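Chapter 8
Storing and Caring for Kitchen Utensils

In this chapter you will learn to
sort hand utensils by material and use
choose a holder suited to the tools kept in it
keep wooden utensils in sound condition
arrange a work area so that tools are within easy reach

Key terms: utensil holder, slat, air flow, food-grade oil, work zone

Chapter 7 dealt with pots, pans, and other cooking vessels. The present chapter turns to the small tools used with them. A home kitchen may contain dozens of hand utensils, and the time spent looking for the right one adds up over a week of meals. Poor storage also shortens the life of the tools themselves. Wood that stays damp may crack, darken, or grow mold, and metal that is put away wet may rust at the joints.

Most households use one of three methods: a drawer with dividers, a rail with hooks, or an upright holder. The upright holder takes up little space and can be carried from the counter to the table. Students in the Coltden course will work mainly with this type. A holder with open or slatted sides lets air reach the lower ends of the tools, where moisture tends to collect. A back panel with a hole allows the holder to be hung on a wall.

Before filling a holder, empty it and lay its contents on a clean cloth. Group the pieces by material first and by use second. Match chopsticks in pairs, and set aside any piece that is split or rough to the touch. Long tools should go toward the back, with short ones in front.
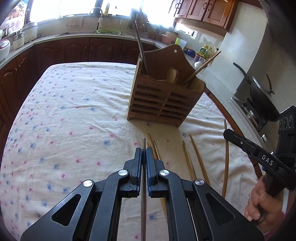 8.1 Wooden and Bamboo Utensils

Wood and bamboo are light, quiet in use, and gentle on coated pans. They should be washed by hand in warm water with mild soap, rinsed, and dried with a towel. They should then stand in open air until fully dry. Soaking is not advised, and neither is the dishwasher, as long exposure to heat and water opens the grain.

A spatula or spoon that looks pale and feels dry may be treated with food-grade oil. Rub on a thin coat, leave it overnight, and wipe off the excess in the morning. Rough spots may be smoothed beforehand with fine sandpaper. The procedure is set out in full in Activity 2 on page 347.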